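Last updated: 19th November

4.3 Comparing two grippers on the egg tray

1. Load the Cuvia controller profile for each arm. Set the closing speed to 50 on both.
2. Place the tray between the arms and leave the end cup in reach of the Breter gripper.
3. Close on one egg and lift it just clear of its cup. Keep the second gripper open.

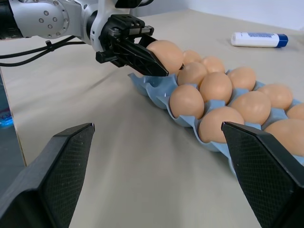

Kenna Shearer: I'd drop the speed before touching the force limit. Ours held fine at 500 once we did that, and the log was easier to read too.

4. Hold, lower the egg and open the fingers slowly. Save the log, then repeat with the other gripper.

Note: Force limits run from 0 to 1000. Start low - the value carries over when you switch arms.

CAUTION: Keep hands out of the shared area while either arm is powered.

We use cookies to improve your visit. Accept | Settings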